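Recording pick-and-place demos on one arm: how we do it at Callside

Last updated May 6, 2025

Quick write-up for anyone starting on the Callside bench. Assumes you've done the arm safety bit and can jog the thing without hitting the table. If not, do that first, come back.

What you're making: a set of episodes. One episode = one go at the task, start pose to end pose, with joint angles, gripper opening and both camera feeds saved together. The policy learns from those and nothing else. Sloppy episodes, sloppy policy.

What you need

Arm, two-finger gripper, wrist camera on its bracket
Fixed camera looking at the table
Plain cloth, big enough to hang over the front
The object and whatever it's going into or onto
Leader arm or the hand controller, either works (I prefer the leader, slower to learn but smoother)
Skirelitz running on the recording machine
Somewhere with plenty of disk. More than you think

Step 1. Cloth and light

Cloth down first. Pull it tight in the area you'll be working in, never mind the far corners. Marks on it are fine, wash it when it gets embarrassing. Don't swap to a different colour half way through a set though. Did that in August and had to split the whole batch.

Lights on, blinds down. Leave them like that until you've finished. Sun moving over the table will show up in every clip.

Step 2. Check the wrist camera

Grab the bracket gently and wiggle. Any play, tighten it. The printed mounts creep over time and a camera that's sagged a bit gives you pictures that don't match last week's. Open the live view, move the gripper open and shut, make sure you can see the fingertips at both ends.

Then the cable. It needs slack at the elbow, enough for the full reach. Run the arm out to its furthest corner by hand and watch it. A snagged cable yanks the plug out and Skirelitz will carry on recording a frozen picture without a word of complaint. Lost an afternoon to that.

Step 3. Fix the start pose

Pick one and save it. Every episode starts there. Gripper open, arm high, camera looking down at the middle of the table. Bind it to a key so you're not hunting through menus.

Step 4. Place the object

Vary it. This is the part people get lazy about. Turn the object, move it left, move it back, have it facing you, facing away. Move the tray too if there's a tray. If you always put the thing in the same spot the policy just learns the spot.

I keep a list of 40 placements on a sheet and work down it. Two runs for each. Keeps me honest at the end of the day when everything drifts to the middle.

Step 5. Record

Start pose, hit record, wait a beat, go.

Move at one speed. Don't rush the reach then crawl the last bit. Close the gripper, pause very briefly, lift straight up, then go across. Lift and travel as seperate moves, at least until you've got a decent base set. Diagonal lifts drag things along the cloth.

Clear bottles are a good test object and a right pain. Hard to see on white, they roll, and the ribs squash if you grip too hard. Go for the label, it gives the cameras something to look at. Set the grip force to 4 in Tavares and leave it there.

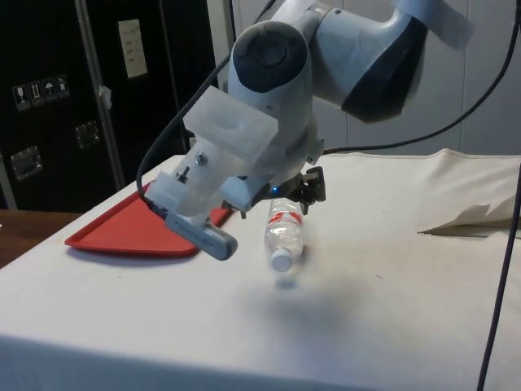
Bottle gripped on its side and lifted clear of the cloth, red tray to the left.

Release low. Don't drop it from height because it bounces and then you've got an episode where the ending is luck. Open the fingers fully, back off upwards, return to start, stop recording.

Step 6. Mark it straight away

Good, bad or fixed. Do it before you reset the table, you will not remember later.

Good: went as planned
Bad: dropped it, knocked the tray, wrong object, camera glitch
Fixed: missed the first grab but recovered in the same go

Keep the fixed ones! They're useful, the policy needs to see what getting out of trouble looks like. Don't fake them though. Staged fumbles look staged.

Step 7. Check a few before you pack up

Play back the first, the last and a couple from the middle. Both feeds moving? Timings line up? Fingers shutting on screen when the gripper number drops? If the two feeds are out of step, restart Skirelitz and do those runs again. Don't try to nudge them into line by hand.

Then push to the Donasard folder. Name it task, object, date, your initials. No spaces, it breaks teh import.

How many do you need

Depends on the task. My last bottle set came out at 87 good ones and that was enough for a first training run, patchy near the table edges. Added more placements out there and tried again. Better to train early on a small set and see where it fails than record for a week blind.

Things that go wrong

Arm judders on slow moves: leader arm connection, reseat it
Wrist view blurry: wipe the lens, then check focus hasn't been knocked
Object slips every time: fingertip pads are worn, spares are in the drawer
Disk full mid episode: bin that episode, clear space, redo it

Next page covers trimming and export.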